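Paper cups and plates in a backyard compost bin – lining or no lining?

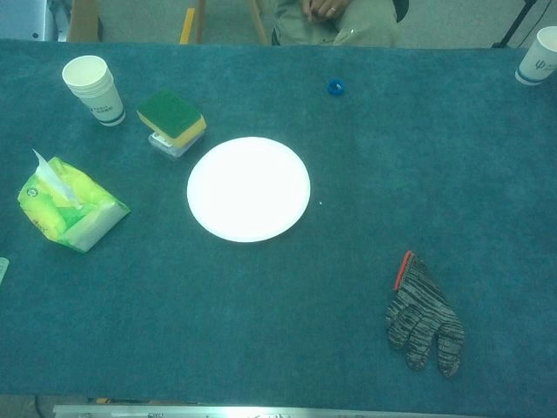
Paper cup and paper plate, the two items in question.

Posted in Garden & Yard > Composting
April 2025

Colin Ackroyd

I run a two-bin cold compost system behind the garage. Each bin is a slatted cube with an open base on soil. Inputs are kitchen scraps, grass clippings, shredded cardboard and leaves. I turn the active bin every 10 days or so and the other one sits until it is finished. Output goes on vegetable beds, so I am fairly strict about what goes in.

We host a card evening twice a month and I end up with a stack of used paper plates and hot drink cups. I would like to use them as browns, because by the end of spring I am always short of leaves and the mix goes wet and sour.

What I have found so far does not agree. The town leaflet says "no paper cups" and does not mention plates. A neighbor has put both in for years and says they vanish. The pack the plates came in says "paper" and nothing else. The cups came from a bulk supplier called Pornia, and the carton says "compostable where facilities exist", which does not tell me anything about a bin behind a garage.

What I need to know:

How do I tell a lined plate or cup from an unlined one at home, without sending it to a lab?

If there is a lining, does it break down at the temperatures a cold bin reaches? Mine has never gone much above lukewarm in the middle.

Does grease or leftover food on a plate matter? We serve mostly cake and cheese.

I do not want advice to switch to washable plates. We have considered it and the answer for now is no.

Marijke Desmet
Accepted by the poster

Taking these in order.

Identifying a lining. Almost every paper cup made for hot drinks is lined, otherwise it would go soft before you finished the coffee. The lining is usually polyethylene (PE), sometimes polylactic acid (PLA), and more recently a water-based dispersion coating. You cannot reliably separate these three by eye. Plates are a mixed group. The cheapest thin white plates are often uncoated. Stiffer ones with a shiny eating surface normally carry a coating of some kind.

Two home tests are useful.

Tear test. Tear the item slowly from the edge. Uncoated paper gives a rough, fibrous edge all the way through. A film lining tends to stretch slightly or leave a thin clear lip past the torn fibers. Do it in good light.

Soak test. Cut a piece as big as your palm and leave it in warm water overnight. Rub it between your fingers the next day. Uncoated paper turns to pulp. Lined paper loses its fibers on one side and leaves a skin that holds together. If you have a skin, you have a film. The soak test is the one I trust. The tear test gives false negatives on very thin coatings.

A caution on dispersion coatings: they may leave no skin and pass both tests. Some are accepted for home composting and some are not, so an item that passes is only "no film found".

Breakdown in a cold bin. PE does not biodegrade in any bin on a useful timescale. The paper rots away and the film stays, usually as flakes that you then spread on the beds. PLA needs sustained heat, in the region of 140 °F, plus moisture. An industrial plant holds that for weeks. A bin that is lukewarm in the middle will not, and the PLA will come out looking much as it went in. "Compostable where facilities exist" normally refers to industrial composting, so read your Pornia carton that way unless the supplier states home composting in writing. Look for a home compost certification mark. Wording alone is not enough.

Grease and food. Small amounts are fine. Cake crumbs are no problem. Scrape off cheese, mostly on account of rats, and bury the plates in the middle of the heap – never leave them on top. A heavily greased plate repels water and slows down, but it gets there.

Handling. Whole plates are a poor input even when uncoated. They lie flat, stick to each other when damp and form a layer that air and water do not get through. Tear each one into strips and wet them before they go in. As a starting point I use two parts torn paper to one part fresh kitchen scraps by volume, then adjust. If it smells sour, add paper. If nothing is happening and the heap is dry, add scraps or water.

For your situation: cups in the trash or whatever cup collection your town has, plates through the soak test once per brand, then torn and mixed in if they pass. Retest when you change brands. Manufacturers also change coatings without changing the pack.

Floltska

I just put it all in. Cups, plates, napkins, pizza boxes. Been doing it 6 years. You do get some plastic-looking bits but I run everything through a half inch sieve before it goes on the beds and pick them out by hand. Takes me an afternoon in July. Worms don't care.

Pull the rims off the cups first, that rolled part takes forever.

Marijke Desmet

Sieving removes the large pieces. It does not remove fragments smaller than the mesh, and film gets brittle and breaks up each time the heap is turned. For a flower border you may decide you can live with that. The poster grows vegetables and asked for a strict approach.

Agreed on the rims. The rolled edge is several layers tight together and is the last part to go. The same applies to the bottom seam.

Colin Ackroyd

Thanks. I ran the soak test on three items overnight.

Pornia cup: clear skin on the inside, came away in one piece. Trash.

Our current plates: full pulp, nothing left to hold. These are going in, torn.

A leftover pack of patterned plates, brand Enari, from a birthday: skin on the printed side only. Trash as well.

The tear test had suggested the Enari plates were uncoated, so I would back the advice to soak. I have written to Pornia to ask which lining it is and will add the reply if one comes.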